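About Fluswood
Tabletop robot cells and block kits for schools, colleges and small labs

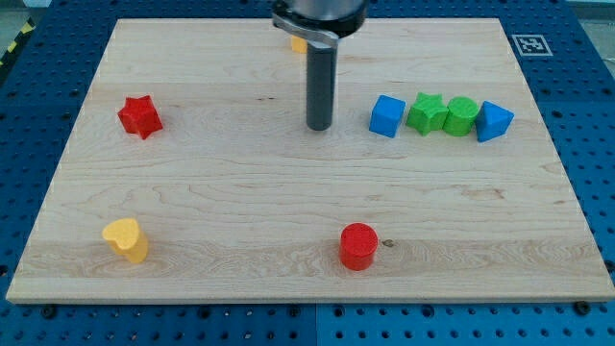 Fluswood makes the Kernlow bench kit and everything that goes with it. Arm mount, tooling, table panels, boards, shape blocks, lesson files. One order, one crate, one phone number. We started with the blocks and worked outward, so the blocks are still what most people know us for. Stars, hearts, cylinders, cubes, triangular prisms, painted matte so the overhead lights don't bounce. Same shape in more than one color, like the red star and the green one, because "pick the star" and "pick the green one" are different lessons and you want both out of one box. Board is maple. Yes the grain is busy. Customers asked if we could do a plain white one and we can, see Options, but most come back to the maple after a term.

What we do

Kits. Kernlow is the standard one. Perforated blue work surface, bolt pattern matches our mounts, printed markers for position tracking. Runs with the arm you already own if it is on the list. If it's not on the list, call first please.

Tooling. Grurel is our line of end tools. Straight rods for push and touch tasks, brackets, adapter plates. Made to drawing if you need a different length. Rods ship seperately from the plates, don't panic when only one box shows up.

Setup visits. One day on site, we bolt down, calibrate, run the first ten tasks with your staff and leave the checklist. Second day optional. Bring whoever will really be using it, not just the person who signed the order.

Spares. Lost blocks, chipped blocks, blocks that went home in a pocket. Sold singly, any color we stock.

Where we are

The old Halliday building, put up in 1936 as a furniture works. Good floor, terrible heating. Wood shop downstairs, assembly and test benches upstairs, office wherever there's a desk. Parking round the back, ring the bell twice.

Who we are

Gavin Sutherland started the company and still cuts the first board of every batch. Before this he taught shop for a long time. Handles school orders and anything involving wood.

Beathag Yule runs tooling and the setup visits. If your arm is doing something strange, she's the one you want. Email gets a faster answer than the phone, she is usualy on the road.

Plus the bench team, who pack, paint and test.

Some numbers

As of May 1, 2024: 451 kits out the door, 53 of them to public school districts. Our life test for a painted block is 1000 pushes with the rod. If the paint goes before that the batch goes back.

Ordering

Quote first, then PO or card. Schools can pay on 30 day terms. Lead time on a standard kit is three weeks, custom tooling longer, ask Beathag. Fall orders get busy, anything you need for October should be in before summer break ends.

Returns fine within 60 days if the bolts are all there. Please count the bolts.

Visits by appointment. Kids welcome downstairs only when the saws are off.

Contact | Parts list | Compatible arms | Options | Lesson files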